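Old tower, green board, CPU out -- what is worth keeping?
Forum: Repair and Reuse > Desktops
Started by wumitz_ana, Fri 1 August

I have this tower on its side with the side open. The socket has no processor in it now. I would like to know which parts I should keep for a second build and which parts go to the recycling point in Clumthorpe.

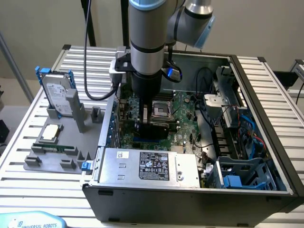

pulix77
Before all else, close the lever on that socket and put a cover over it. Pins get bent when people reach in for the cables, and then the board is only good for scrap. I lost one like this in January.

wumitz_ana
Thank you, I did not think of it. I have no plastic cover for this socket. Can I use a piece of card?

pulix77
Card is all right if it does not touch the pins. Better to ask at a shop, they throw the covers away by the handful.

slowfan
I would keep the case and the SATA cables and let the rest go. A board of this age wants old memory and an old processor, and you will pay more than it is worth. On the Dixit page I saw a bundle with board, chip and 2 sticks of memory for 175, and that one was newer.

pulix77
I don't agree. If the board was working when the chip came out, a used chip to fit it costs very little. For letters and e-mail it is still enough. Why buy a bundle?

slowfan
Because "was working" is what every seller writes. Did you test it, wumitz_ana?

wumitz_ana
It started and it ran for nearly an hour before I took out the chip. I did not test more than this. The chip went to my cousin's machine.

greymarten
What about the power supply? Read the label on top and look at the amps on the 12 V line. If it is low I would not use it again with a graphics card. And please do not open it, even when it is unplugged for a day.

slowfan
With this I agree. The power supply is the one part I always buy new.

pulix77
Always? Mine is from the previous computer and it is quiet and steady. It depends on the maker and on the hours.

wumitz_ana
I will keep the board and the cables for now, and look for a chip. For the power supply I will write down the label and come back here. One more question -- the small heatsink on the board, does it need new paste also?

greymarten
Leave it alone if it sits firm. You can blow the dust out of the fins with a soft brush and some air.

slowfan
You blow with a brush?

greymarten
Brush first, then air. My English is tired today.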